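The **Hestier Household Robotics Challenge** is a student competition in which teams teach robots to carry out ordinary jobs in a home. It is open to schools, colleges and university societies. Teams collect their own examples of household work, use them to train a control program, and run that program on a shared robot at a final held each December. The challenge is run by the Hestier Trust, an education charity, and takes its name from it.

Unlike contests in which students build a machine from parts, the challenge gives every team the same robot, the Arkent. Marks are given for what the robot does at the final and for the quality of the examples the team has gathered.

## Background

The challenge grew out of a university robotics society that met to work on small wheeled robots. Members had become more interested in handling objects than in driving, and the society began setting itself household jobs such as folding a towel or putting cutlery in a drawer. The first event was held between 2 teams from the same university, using a single robot and a borrowed kitchen.

School teams were admitted from the second event onwards. As few schools could store or pay for a robot arm, the rules were changed so that a team could prepare its whole entry without one. Under the new rules, students recorded themselves doing the jobs by hand, and the robot was supplied only at practice days and at the final. This remains the main feature of the challenge.

## Entry

A team has a teacher or tutor as its named supervisor. Students may belong to one team only. There are two divisions:

- **Junior division**, for pupils in secondary school
- **Open division**, for sixth-form colleges, further education colleges and universities

The entry fee is the same in both divisions and is waived for state schools. Each team receives a wearable camera, a storage card and a printed handbook. The camera is returned after the final. Teams may use their own computers for training or apply for time on a machine run by the trust.

## Format

### Collection stage

The collection stage begins at the start of the autumn term. Teams record short clips of people doing the jobs on that year's task list. A junior team may submit up to 400 clips and an open team up to 600. Clips over the limit are removed at random before judging, so teams usually sort their material before sending it in.

A clip must show one job from beginning to end and last no longer than 40 seconds. Both hands have to be in view for most of it. Faces, letters, screens and family photographs must be kept out of the picture, and a clip that shows any of these is deleted. Sound is not recorded.

Each clip is given a label in plain words, such as "turn chair to face table" or "lift cushion and put it back". The label is written by a team member who did not make the recording. The handbook advises teams to settle on a fixed list of verbs early, as several past entries used "move", "shift" and "push" for the same action.

### Training stage

Teams train their control programs with Jaidee, an open software package kept up by former competitors. Jaidee reads the clips and labels, finds the position of the hands, and produces a set of movements that the Arkent can copy. Teams may change any part of the package or replace it with their own work. Changes have to be listed in the team's report.

Practice days are held at regional centres during this stage. Each team is given a fixed period with a robot and may use it for any job on the list. Most spend it on grip and reach, which are hard to judge from video.

### Final

The final is held in a hall fitted out with a mock kitchen, dining area and sitting room. Teams draw lots for their running order. The robot attempts each job on the list with furniture and objects the team has not seen before, and team members may not touch it once a run has begun. A run may be stopped by the team or by a judge, in which case the marks earned up to that point stand.

## Task list

The task list changes each year and is published with the handbook. Jobs are grouped by room. The kitchen group has been part of every event and usually includes clearing a worktop, loading a rack and wiping up a spill. Laundry jobs were added later.

The furniture group was brought in at the request of open division teams, who wanted work that needed two arms. Its jobs include drawing a chair up to a table, turning a chair round, straightening a seat cushion and wiping down upholstery. It is generally regarded as the hardest group. Furniture is heavy compared with kitchen objects, much of it has no obvious handle, and a robot that pulls at the wrong place can tip a chair or mark its covering.

Hand placement is the main subject of the furniture notes in the handbook. Teams are asked to record chairs of different shapes and to place the hands where a person would naturally put them, with one on the back and one on the arm where the design allows it. Tub chairs and other rounded seats are recommended for practice. The back and arm form one continuous curve, and the program has to find a place to hold without a corner or rail to guide it. 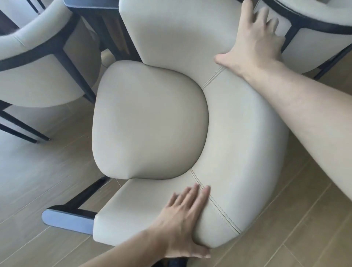

### Furniture group

A recording made from head height gives the program a view of the chair close to the one the robot will have. Cream upholstery like that on the armchair here can be hard for software to read, as the surface has few marks apart from its seams. In this case one hand is on the backrest and the other on the armrest, and the double lines of stitching lie close to the thumb of the right hand and the fingertips of the left. Jaidee can use seams of this kind as fixed points when it works out where a hand is on a plain surface.

Other chairs in view are permitted under the rules. A dining room often has several chairs of the same design, and the handbook treats this as useful, as the robot has to learn which chair is being handled and which should be left alone. The label should refer to the chair under the hands.

Floors also affect the result. Plank floors give straight lines against which a turn can be measured, while thick carpet hides the feet of a chair and adds drag. Teams are asked to note the type of floor with each set of clips.

## Scoring

Marks are awarded under four headings:

| Heading | What is judged |
|---|---|
| Completion | Whether the job was finished as described |
| Care | Damage, spills, dropped objects and knocks |
| Clips | Variety, clear labels and keeping to the rules |
| Report | Account of the method, including what failed |

Completion carries the most marks in the open division. In the junior division, completion and clips carry equal weight, which allows a team with little programming experience to place well. Ties are settled on care.

The report is limited to a set number of pages and must be written by students. Judges may ask any member of the team about any part of it.

## Fukel Prize

The Fukel Prize is a separate award for the best collection of clips in either division. It is judged without reference to the final, and the judges see the clips without team names. Collections that win are usually noted for range: left-handed and right-handed people, old and new furniture, good and poor light. The winning collection is added to the public archive if the team and everyone recorded agree to it.

## Safety and privacy

Supervisors carry out a risk check before collection begins. Students under 16 may not record jobs involving knives, hot water or cleaning sprays. Furniture must be light enough for one person to move without strain, and the floor should be cleared of trailing leads beforehand.

Written consent is needed from anyone whose hands appear in a clip, and from the householder when recording takes place in a home. Consent may be withdrawn up to the date of submission. Clips that are not added to the archive are deleted by the trust after the results are confirmed.

## Criticism

Some supervisors have said that the collection stage favours teams whose members live in larger homes, where there is more furniture to record. The trust responded by opening sample rooms at its regional centres, which teams can book without charge. Use of the rooms is not recorded in the judging papers.

Others have questioned the cap on clips, arguing that open division teams could make good use of far more. The limit has been kept on the grounds that sorting and labelling take up most of a team's time.

## See also

- Educational robotics
- Imitation learning
- Service robot

*Page last edited Sep 6, 2024*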